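Two-armed robot build makes its first moves at Gadutport workshop

Members of the shared workshop in Gadutport have got their home-built robot running in simulation, and the arms move beautifully. The project goes by the name of Zurkness, and until this January it was mostly a box of motors and a very long list of jobs.

The plan is a robot with 2 arms that can tidy a bench and hand over a tool. Before any of the real motors get power, every move is being tried out on a screen in the back room, where a mistake costs a restart and a fresh cup of tea.

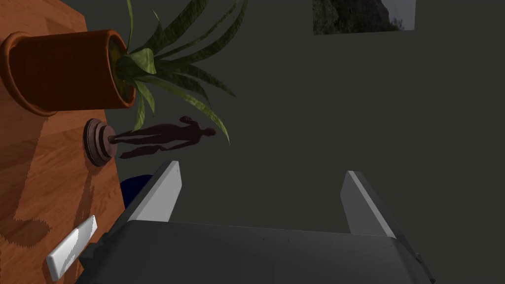

Getting this far took the whole winter. The first version of the arm software froze whenever both shoulders turned together, and the fault turned up in line 1609 of a settings file, where a minus sign had gone missing. Members put it right one evening at half past nine, and the cheer could be heard from the car park!

Gripping comes next, and it is the part everybody wants to work on. The fingers are simple flat ones, drawn so that spares can be cut at the workshop in an afternoon. The group spent 4 evenings arguing over how wide they should open.

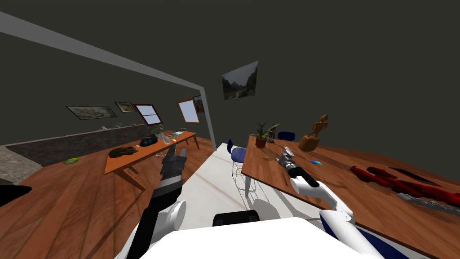 Zurkness has to cope with clutter, and the practice room has been filled with that in mind. Tidy rooms make for easy tests, and a real workshop bench is never tidy for long. So there are potted plants and a carved figurine on one of the tables, along with a heap of red cloth, and the right arm has to reach in over the top with a black cylinder in its grip. Soft things are the real puzzle, as they never fold the same way again, and there is already a lively queue of people with ideas for dealing with them.

The control boards come from Longo, a small supplier up the coast, and the aluminium for the real arms is stacked under the stairs ready for cutting. One shoulder joint has been bolted together on the bench already. It squeaks, but it turns.

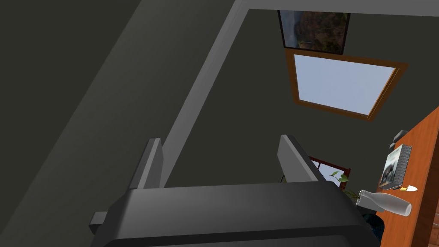 Younger members have taken to the wrist view in particular, steering by what the gripper sees. It takes a while to get used to, with the room leaning over at odd angles, and then suddenly it clicks and it is very hard to get them off the controls.

A second workshop, at Flurnard, has asked for the drawings and hopes to start its own build by the summer. The files will be shared freely once the wiring notes have been tidied up.

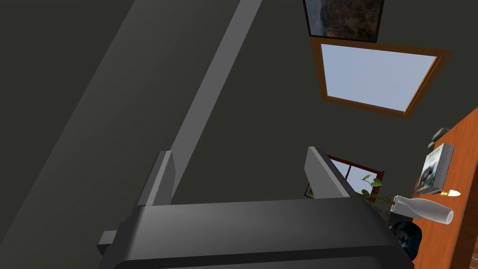

Build nights run from seven o'clock and newcomers are very welcome, with or without a soldering iron. The group is after a spare bench vice and any offcuts of aluminium tube, which can be left at the side door.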